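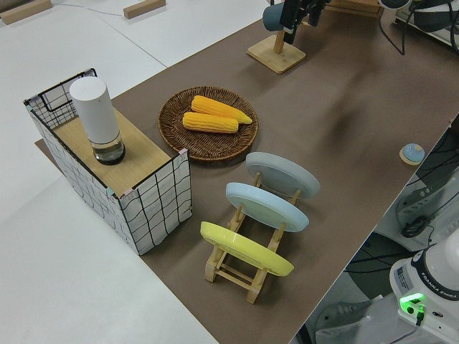
*Corn on the cob on a round woven plate*

**Supper at Ririvau** is a television cooking series presented by the chef Csaba Győri and produced by Skovotar. It ran for 62 episodes over four seasons. Each one follows Győri as he cooks a single evening meal for six guests in a converted ferry terminal at Ririvau, a harbor town that had not previously been known for its food and whose tourist office has been careful in its claims since.

The series is remembered mainly for its length. Episodes ran 99 minutes without commercial breaks, and Győri insisted that anything which took an hour to cook should be seen taking an hour. Admirers called this brave. The network moved it to 10:40 p.m. after the fifth episode.

## Background

Győri had spent eleven years in hotel kitchens before opening Cavalcanti, a restaurant named after a racehorse on which he had once won the deposit for the lease. A producer from Skovotar ate there during a power outage and was impressed that the chef went on explaining the soup in the dark. She offered him a pilot.

The pilot, *Győri Cooks Everything*, was never broadcast. It covered nine dishes in half an hour and has been described by its own editor as "a fire drill with garnish." Győri agreed to try again on the condition that there be only one meal, no countdown clock and no music while anyone was chewing.

## Format

Every episode opens with Győri unpacking his shopping and complaining about one item in it. Guests arrive in the second half hour, generally before anything is ready. They are given bread and encouraged to talk to each other, and the program makes little effort to help. Early guests included minor actors, a retired goalkeeper and a weather presenter who stayed for three episodes.

There is no judging and no prize. Recipes are not given on screen, though quantities can sometimes be worked out from what Győri mutters. A companion booklet was promised at the end of the first season and appeared midway through the third, with the index for a different book.

Three features recur:

- **The Wait**, in which the camera stays on a covered pot. The longest, in the lamb episode, lasts 14 minutes.
- **The Second Opinion**, a phone call to Győri's aunt, who is usually having her own dinner and says so.
- **Leftovers**, a closing segment in which the host eats alone, standing up, and is noticeably happier than at any earlier point.
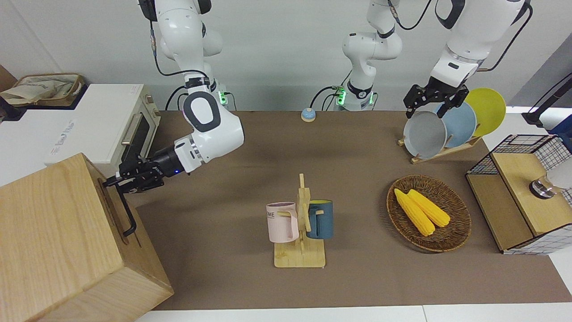 ## Production

Filming took place in the terminal's old waiting room, which kept its departure boards. They were wired to the building's heating and could not be switched off separately, so several winter episodes appear to announce a sailing to a port that closed before most of the crew were born. Viewers wrote in to ask about tickets.

The kitchen equipment maker Grendard sponsored the first two seasons and supplied the stove. Relations cooled when Győri, asked on air how he liked it, considered the question for some time and then talked about onions. Grendard withdrew before season three, leaving the stove behind. It stayed in use until the end, with the badge taped over.

Most of the staff worked in shifts, as a normal shooting day ran from noon to past midnight. The director of the first season left to make nature documentaries, saying that he wanted something with a faster pace.

## Reception

Early reviews were divided between those who found the show restful and those who had been asked to watch all of it. One newspaper critic praised the pickled fish episode as "the only thriller of the season," on the strength of a jar lid that resists opening for most of the second act. Another reviewed the first 20 minutes and then, in the same column, a restaurant he had gone out to instead.

Audience figures were modest and unusually steady. Skovotar's research department found that a large share of viewers fell asleep before the main course and that most of these considered themselves regular fans. The finding was used in advertising, over the objections of the host.

The sweet corn episode, in season two, drew 322 letters of complaint, a record for the series. Győri had told a guest that butter on corn was "a way of apologizing to it." He returned to the subject the next week with a dish of butter and a short statement, and ate the corn plain. 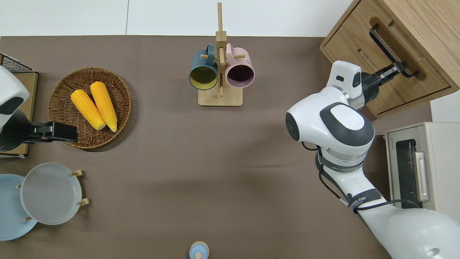 *Mugs on a wooden mug tree; corn cobs in a woven basket*

## Cancellation and later showings

The series ended in January of its fourth season, when the terminal was sold and turned back into a ferry terminal. The last episode finishes with the guests helping to carry out the table, a job that takes up most of Leftovers.

Skovotar later tried a shortened version, cutting each meal to 22 minutes under the title *Quick Supper at Ririvau*. Győri asked for his name to be removed, and it was, although he is on screen throughout. Full-length repeats are still shown overnight. Cavalcanti remains open for dinner, and diners are advised to eat something beforehand.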